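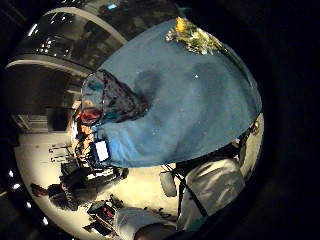 Blue fabric, the dark patterned scarf, and some flowers with one yellow bloom.

From: Pallavi Dhillon
To: Sornlow Sewing and Mending list
Date: Aug 2, 2024
Subject: Re: prewashing, and what to do about blue that bleeds

Hi all,

I meant to answer Deepak's question days ago and then my sister came to stay and the sewing room turned back into a bedroom (you know how it goes). I'm quoting his message so everyone has it, and then I'll ramble.

Deepak Chauhan wrote:
> Hello everyone. I've been given a big piece of light blue cotton
> by my aunt and I want to make summer curtains for the kitchen, and
> maybe a shirt with whatever is left. Two questions. Do I really
> have to prewash the whole thing before cutting? It's going to be a
> nightmare to iron. And second, I made a navy cushion cover in May
> and it ruined a perfectly good towel in the wash. How do you know
> ahead of time whether a color is going to run? Vratislav told me to
> use vinegar but Urmila laughed at him when he said it, so now I
> don't know who to believe.
>
> Also, does anybody have a walking foot I could borrow?
>
> Deepak

OK, first the prewashing. Yes. I'm sorry! I know it's the boring part and I know there are people on this list who skip it and get away with it, but curtains are exactly where it bites you. You hang them, they look lovely, they touch the sill just so, and then the first time you wash them they come out a good bit shorter and you spend the next ten years looking at a strip of bare window. I did this in my first apartment. I ended up adding a band of a different fabric along the bottom and telling people it was a design choice.

What I do with a long piece is zigzag the two cut ends first so they don't turn into spaghetti, then wash it the way I plan to wash the finished thing. If you're going to throw the curtains in on warm and tumble them dry, do that now. If you'll always wash cold and hang them, then do that. There's no point boiling a piece of cotton that will never see hot water again.

About the ironing: take it out while it's still a little damp. Don't let it sit balled up in the dryer overnight, which I have done more times than I'd like to admit. Fold it loosely in half the long way, selvage to selvage, hang it over a door or a shower rod, and smooth it down with your hands. You'll still have to iron but it's half the job. For wide pieces I skip the ironing board completely and put an old wool blanket on the dining table with a cotton sheet on top. Pallavi Dwivedi taught me that one (the other Pallavi, for anybody new, and yes, we get each other's mail).

Now the bleeding. I'm with Urmila on this. Vinegar isn't going to set the dye in a finished cotton fabric at home. I used it for years, too, because my mother did, and I think all it ever did was make the laundry room smell like pickles. Rinsing out the loose dye is what helps. Navy, black, red and some of those deep teals just have extra dye sitting in them, and you have to get it out before they go near anything pale.

To find out if something will run, snip a corner or use a hidden bit of the hem, wet it with warm water and a drop of dish soap, and press it between two layers of plain white cotton for a while with something heavy on top. If you get a mark, it bleeds. If you can't snip it, rub a damp white rag on the inside of a seam. I do this with every dark scarf I buy, especially the printed ones, and I'd say silk or anything you suspect might be silk should be tested in cool water only. I lost a scarf I really loved by being in a hurry.

If it does bleed, wash it alone in plenty of water with a normal detergent, and keep doing that until the rinse looks clear. Plenty of water matters more than people think, and you want it out of there as soon as the wash is done. The stain on Deepak's towel probably got worse from sitting wet against the cushion cover. Color catcher sheets are fine as a backup, and I use one on the first couple of shared washes, but I wouldn't trust a sheet to save a white shirt from a brand new navy anything.

As for the towel, if it hasn't been through the dryer yet, soak it overnight in warm water with oxygen bleach (the powder kind, and check the label first) and see. If it's been dried already, try anyway, and if that fails you've got yourself a nice towel for the dog.

Thread! You didn't ask but I'm going to tell you. Don't buy the cheap 1000 yard cone for curtains just because it's a lot of thread. I bought one at the Pleslow market and it snapped every 3 inches, and the lint in my machine was unbelievable. Get a decent polyester in a blue a tiny bit darker than your fabric. A lighter thread shows up on top and a slightly darker one sinks in. Lay one strand of it across the cloth by the window before you decide. Looking at the whole spool will fool you every time.

For the hem, I like to hang curtains unhemmed for a few days with just the bottom pinned up. Cotton drops a little as it hangs, more if it's a loose weave. Then mark it while it's hanging. Deep double hem, as deep as you can stand, so it has some weight and you can let it down later if you have to.

I have a walking foot but it's for a low shank machine, so tell me what you've got. Tô at the Brindbridge shop had one for 40 dollars last I looked, which seemed like a lot to me for a foot, but it was the good metal one. For plain light cotton you may not need it at all. Try a longer stitch and more pins first and see if the layers creep.

Vratislav, please don't take the vinegar thing personally. It's great for cleaning the iron.

One question of my own before I go. Does anybody still have the pattern for the apron with the crossed back, the one with no ties? I lent mine out and can't remember who to. It's in a big brown envelope with my name on it and a tea stain on the flap. I'd love it back before fall if it's at your house, and I promise not to be mad.

Pallavi (Dhillon)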